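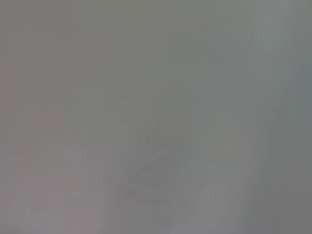
Workshop tips: wrist cameras and the software behind them

These have built up on the wall by the bench at Stinley and were getting hard to read, so they are typed up in no special order. Most concern the small arm and the picking program. Add to them if you find something better.

Blurred frames
Throw them out before they reach the detector. A sharpness score on a shrunken greyscale copy is enough and costs almost nothing. Ours is set so that anything under 78 is dropped. It was 76 until February and a few smeared frames were getting through when the arm swung over the bench. Your number will be different. Save a couple of hundred frames, sort them by score, look through them and put the line where you stop being able to make out edges.

A plain grey sheet of card also scores low, even in perfect focus. If you work over plain surfaces, use the score together with the joint speeds. Low score and arm moving, drop the frame. Low score and arm still, log it and move on to the next viewpoint.

Don't let the program act on the last good frame for ever. Give each frame an age and refuse to plan from one that is too old. We stop after 12 dropped frames in a row and ask for a person.

Exposure
Lock it. Auto exposure hunts when the wrist passes from the window side to the wall side, and colour thresholds that worked at nine in the morning are useless by four. Lock white balance at the same time. If the driver forgets both settings on restart, as ours does, set them in the start-up script and read them back to check.

Focus
A fixed lens has a nearest distance. Measure it with a ruler and a page of newsprint, then write it in the config file as the closest range at which vision is trusted. Inside that range the planner should go by joint positions and the last pose it worked out further off. Trying to track all the way in gives you a jittery approach.

Clean the lens before you change any code. Spectacle cloth, no spray.

Timestamps
Stamp the image when it is captured. If you stamp it when it arrives, the position of the hand will be wrong by however long the cable and driver took, and you will spend an afternoon redoing a calibration that was fine to begin with. To check, move the wrist slowly past a mark in one direction and then back. If the mark appears to sit in two places, the clock is out.

Calibration
Fix the printed target to something stiff. Paper taped to a box lid bends. Take views with plenty of tilt, and turn the wrist between them as well as moving it. Mafalda Fonseca keeps one set of views back and tests against those, and that has caught two bad calibrations that looked fine on their own figures.

Redo it after any knock, and after the camera bracket has been off for any reason.

Planning
Put the bench, the back wall and the lamp into the collision model before anything else. Make the boxes slightly too big. The cable needs a box too, or at least a limit on how far the last joint may wind in one direction.

Run every new routine at low speed with a hand on the stop button, including the ones that ran perfectly in simulation.

Logging
Keep the dropped frames. We hold the latest 2,000 in a folder that overwrites itself, with score, joint speeds and time in the file name. When a pick fails, that folder is the first place to look.

Don't log full-size pictures to the same disk the controller runs from. Use a second drive and let the logger skip a frame when it falls behind.

Settings
One config file, under version control, with a comment beside each number saying who changed it and why. No thresholds buried in scripts. If you change something on the bench to get through the day, commit it before you go home or put it back.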